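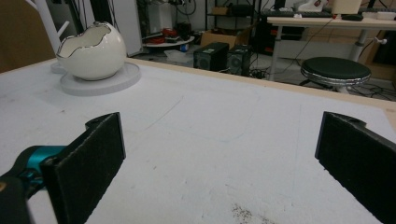 Plidbridge boards > Shop floor > Anyone else training grippers at work?

clallamora_packer
So we started in July and I have to gush a little. Our gift ware line at Imari is getting two arms, and until then a few of us spend part of the shift doing the picks with hand grippers so the arms can learn from it. I've handled ceramics for 13 years and now I'm basically the teacher! Those egg bowls with the cracked rim are the hardest, you have to come in wide and slow. 2,274 good picks so far, the target is 3,000.

Brophy
Glad you're having fun, but what happens at 3,001? We had 18 people on packing before our arms came in. Ask now, get it in writing.

clallamora_packer
Fair. We did ask. They said packing moves to inspection and glaze touch-up, same pay. Not in writing yet, no.

kilnside
Inspection is a good job though. My wrists quit hurting within a month of getting off the line. Would not go back.

Brophy
Good for your wrists. Inspection at our place is sitting under a lamp all night and I miss talking to people.

kilnside
Ok the lamp part is true

clallamora_packer
Ha, noted. I'll bring up the writing thing at shift change. Does anybody have a trick for the round bases? They're so flat I keep going at them too steep.

kilnside
Tilt your wrist before you go down, then close on the edge. Took me a week to get it.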